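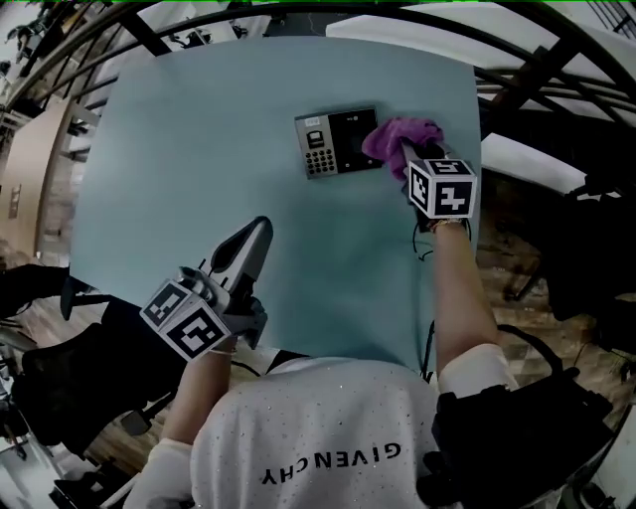
Keypad terminal with a cloth at its right edge.

10 Sep 2022 | by Stitley Support, Sullville

Section 4: Mounting the Fastura 331 one-way door (squirrels)

Read section 3 first if you haven't done the walk-around. You need to know which hole is the main hole. Everything else gets sealed before the door goes on.

What you need: the door, bracket kit 3338, hardware cloth, drill, driver, gloves, ladder, a helper to hold the ladder. Screws are in the kit. Bits aren't.

CAUTION: Stop if you hear squeaking or chirping from one spot in the attic. Likely babies. They can't use the door and the mother will tear up the roofline getting back in. Wait until they're moving around on there own. Some states also have rules on dates, so check with your state wildlife office before you start.

1. Seal every secondary gap with hardware cloth. Screw it, don't staple it. Squirrels pull staples.

2. Leave the main hole open. Brush off loose nesting material around the outside edge. Mask and gloves on for this part.

3. Hold the door over the hole, flap facing out. Flap hinges at the TOP. If the arrow on the collar points down you have it upside down.

4. Mark the bracket holes. Pencil is fine.

5. Drill pilot holes. On vinyl siding go through into the wood behind, the vinyl alone won't hold anything.

6. Fit both side brackets loose, slide the collar in, then tighten. Don't overtighten, the collar will bow and the flap sticks.

7. Cut a skirt of hardware cloth and close the space between collar and wall. Fold the cut ends under.

8. Push the flap open from the inside end with a stick. Let go. Should drop shut by itself. Do it again a few times. Drags on one side = back off that bracket half a turn.

Note: On a sloped soffit the flap may hang open a little. Use the wedge shims from the small bag, thick end down. Still open? Use the Shirima angle adapter, sold seperately.

After mounting

9. Leave it alone for 2 full dry days at least. Longer in rain or a cold snap, they stay in. December installs can take a good deal longer and we'd wait for a mild stretch.

10. Ball up some newspaper and stuff it lightly in the inner end of the collar, from the attic side. Paper still in place the next day and the attic is quiet, you can move on. Paper pushed out, put in fresh and wait again.

11. Take the door off and close the hole the same day. Wood patch or flashing over hardware cloth. No foam on its own.

12. Check all patches again after 30 days. Look for fresh chew marks, pale wood, bent mesh.

CAUTION: Never put poison in the attic while the door is up. Dead animals in the insulation, and the smell goes on for weeks.

Note: The 331 is sized for tree squirrels. Not for raccoons, they just rip it off the wall. Not for bats either, see section 6.

Flap won't close after a few weeks outside: usually grit in the hinge. Rinse with plain water. No oil, it picks up dust and you're back where you started.

Next: Section 5, Repairing chewed fascia

This site uses cookies to remember your settings. Accept | Manage cookies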